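Planning the Equipment for a Two-Arm Bench: Project Report
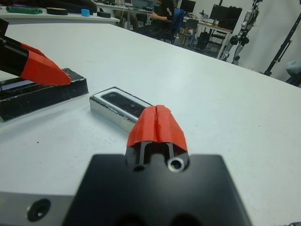 Hrefna Ketilsson

1. What the project was for

The Hulcombe lab wanted a second bench where two grippers can handle small parts together. My job was to work out what had to be bought, what we could share with the other benches, and whether it would fit the money left in the budget. Unnur Toft supervised the project and signed off the final list.

2. What we already had

The bench has a plain white tabletop, and the grippers have red-orange covers on their fingertips. The covers count as consumables in this report. I had left them out of my first draft in January, and Unnur sent it back for that reason. The desks and monitors in the rest of the room belong to other projects and are not costed.

3. Quotes

I asked two suppliers, Dekon and Climero, for prices on the same list. Dekon quoted 714 pounds for the mounts, cables and a spare power supply. Climero was cheaper on the cables but would not split the mounts into single units, so we would have paid for parts we had no use for. Fingertip covers came from a third firm, Gunnlaugsson, at 138 pounds for a pack. Delivery was 15 pounds and I have put it on its own line.

I spent too long on the cables. They are a small part of the total, and I should have settled the mounts first - the mounts decide which cable lengths are needed.

4. Working at the bench

Part of the plan was to see how much room two grippers need over one table. With one finger coming in from the left and the other close in front, small things in the middle are soon hidden from the wrist camera. A small silver unit with a dark glossy top was partly behind a fingertip at one point, and a black box took up space on the left. I have asked for a fixed overhead camera as an optional item, with some 50 pounds set aside for its bracket.

5. Recommendation

Buy the Dekon list as quoted and one pack of covers. Leave the overhead camera until the bench has been used for a term. The mounts should be ordered first, as Dekon could not give a firm delivery date for them.

Unnur has the full cost sheet, with both quotes attached.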